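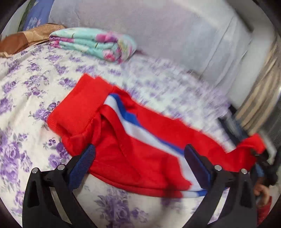
Red bled in the wash, can it be saved? And how do I stop it next time
Laundry & Cleaning > Stains and dye
Asked 11th July, 1,343 views, 3 answers

Right, quick one as I've got a basket waiting. Did a mixed load last night, kids footy stuff plus two pillowcases and a pale grey school shirt. 40 degrees, normal cycle, front loader. Shirt came out pink. Not all over, blotchy, worse round the collar and one sleeve. Pillowcases a bit pink on the hems but I can live with that.

Culprit has to be something red, and there's a few suspects. All of it has been washed before without trouble, some of it heaps of times. So why now??

Things I've tried:
Rewashed the shirt on cold, no difference really.
Soaked one pillowcase in plain vinegar for an hour because mum said. It smells like a chip shop and is still pink.

Haven't put anything in the dryer. Shirt is 65/35 poly cotton, has an embroidered crest in navy and gold so I don't want to bleach it. Uniform shop charges a fortune and they're shut til term goes back.

Questions I guess:
1. can the shirt be saved without wrecking the crest
2. how do you work out which item is the one bleeding
3. do those colour catcher sheets do anything or is it a con

Thanks in advance, sorry for typos, on phone

Answer 1
Accepted by asker, 19 found this helpful

Good that you skipped the dryer. Keep skipping it. Heat makes it a lot harder to shift so no iron either.

For the shirt, oxygen bleach soak. That's the powder, sodium percarbonate, the stuff in the napisan type tubs. NOT chlorine. Check the label says colour safe. I use the Fendura one but home brand is fine, it's the same sort of stuff in a cheaper tub.

Bucket, warm water, dissolve the powder properly first. Undissolved grains sitting on fabric can leave pale spots. Then shirt in, push it right under, put a plate on top so the sleeves don't float up. Leave it six hours or overnight. If the water goes pink tip it out and do a fresh lot. I've had to do three rounds on a doona cover before it came good.

Crest: test it first. Mix a bit up, dab on the back of the embroidery with a cotton bud, wait ten minutes, press with white tissue. Any navy on the tissue, then fold the shirt so the crest stays out of the bucket, peg it to the rim. Fiddly but works.

Poly cotton is on your side here. The polyester part doesn't hold loose dye from clothes nearly as well as cotton does, so usually it's the cotton you're fighting.

Same trick for finding the bleeder. Wet a white face washer in hot water, wring it, press hard on an inside seam of each red thing for a minute. Do the cuffs and waistbands seperately. 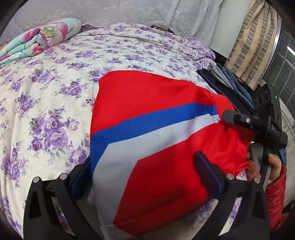

Ribbing often comes off a different roll to the body, different fibre too, so you can have a jacket where the main fabric is rock solid and the trim runs like mad. Had that with a Prollell hoodie, body fine, cuffs ruined a whole white load. Also check any lining, drawcords, and the thread on badges.

As for why now: hotter wash than usual? New detergent? Left sitting wet in the drum after it finished? That last one is the big one I reckon. Wet red on wet white for a few hours will do it even if the wash itself was fine. Blotchy patches say contact to me, dye in the water tends to give you an even tint.

Answer 2
6 found this helpful

Agree with most of the above. Adding on Q3, the catcher sheets do work but only on dye floating in the water. They do nothing for two things pressed together. I use one when I'm being lazy with a mixed load and it always comes out grey or pink so it's catching something. Wouldn't trust it with a brand new red.

Cheaper option: run reds on their own, cold, first few washes. Inside out. Don't overfill.

If the soak doesn't finish it there's run remover (Rüegg do a sachet, hardware or supermarket) but read the packet, a lot of them strip ALL colour and are whites only. Fine for your pillowcases if they're plain white. Keep it off the crest and probaly off the grey.

Vinegar won't set or remove modern dyes on cotton btw. Neither will salt. Common advice, never done anything for me. And rinse that pillowcase really well before it goes near any bleach product, don't mix vinegar with bleach ever.

Answer 3
0 found this helpful

just wash everything cold. had same problem last December with an Emus beach towel, everything pink. gave up and wore pink

Comment from asker

Update, second soak done and the shirt is nearly there, faint bit left under the collar that only I'd notice. Crest tested fine. And yes... it sat in the machine all night. Going to do the face washer thing tonight when they're in bed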